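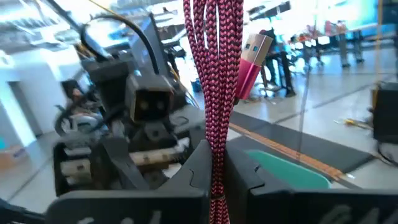
Hovero Muso 22 Outdoor Cellular Router

The Muso 22 is a fixed wireless router for homes, farm offices and small shops that get a usable cell signal outside but a poor one indoors. The radio and antennas sit in one sealed unit on a pole or an outside wall. A single Ethernet cable carries both power and data into the building, where it connects to the indoor Wi-Fi base.

It works on 4G LTE and on low-band and mid-band 5G. It does not support millimeter wave. If your carrier's home internet plan in your area is millimeter wave only, this is the wrong unit, and you should look at the Tronus window mount instead.

What's in the box

Outdoor unit with pole bracket and two steel band clamps
Indoor Wi-Fi base
Power injector and cord
100 feet of outdoor-rated Ethernet cable, ends fitted
Cable gland and spare gasket
Printed mounting guide, English and Spanish

A SIM card is not included. The outdoor unit takes one nano SIM behind the screw cover on the bottom. eSIM is not supported on this model.

Choosing a spot

Signal matters more than height. Before you drill anything, power the outdoor unit on the ground or from a window and open the setup page on your phone. The Aim screen shows signal strength and signal quality, updated every second. Walk the unit to each place you are thinking of using and wait a full minute at each one. Quality is the number to go by. A strong signal with poor quality will usually give slower downloads than a weaker one that is clean.

Metal siding, foil-backed insulation and wet trees all cut the signal. If the best spot is behind a tree that loses its leaves, test again in September or whenever the leaves are full before you make the mount permanent.

Bands and locking

By default the router picks its own bands. In most places that is fine and we suggest leaving it alone. If your connection drops to LTE in the evening, you can lock it to 5G from the Advanced page. A locked router will not fall back, so if the 5G cell goes down for maintenance you will have no service until it returns or you remove the lock - keep the setup page address written down somewhere.

Specifications

Cellular: 5G sub-6 GHz, LTE fallback
Antennas: four internal, directional
Outdoor ports: one Ethernet with power
Indoor base: Wi-Fi 6, two Ethernet ports, one phone jack
Connected devices: up to 64
Maximum cable run: 100 meters
Pole size: 1.25 to 2.5 inches
Warranty: two years, outdoor unit and base

The phone jack works only with carriers that allow voice on a data plan. Ask yours before you cancel a landline.

Carrier compatibility

The unlocked version is sold without a plan. Some carriers will only activate home internet service on hardware they supply, even when the bands match. We keep a list of plans that customers have activated, and it is updated when we hear of a change. Send your zip code and carrier to the support desk and we will tell you what we know. We can't promise that a carrier will accept the unit, and a refused activation is covered by the normal return terms.

Installed example

Demetrio Ibarra runs a tire shop outside Nasution with a metal roof and no cable service. His phone hotspot worked in the parking lot and dropped at the counter. The outdoor unit went on the sign pole, and the cable runs through conduit to the office. "The card reader stays up now," he says. "I had to move it once, maybe four feet, after they put up the building next door."

Returns

Units can be returned within 30 days with all parts. Cable that has been cut or re-ended is not refundable, but the rest of the kit is. If the unit has been mounted, please send the bracket back too, even if it is scratched.

Ordering

Part number 777 is the full kit. The outdoor unit and the indoor base are also sold separately as replacements, and either one will pair with the other half of an existing Muso 22.

Orders placed before 2 p.m. ship the same day, Friday included. For five units or more, ask for Visitación Lozano in business sales. She can also quote longer cable and non-penetrating roof mounts, which are not listed on this page.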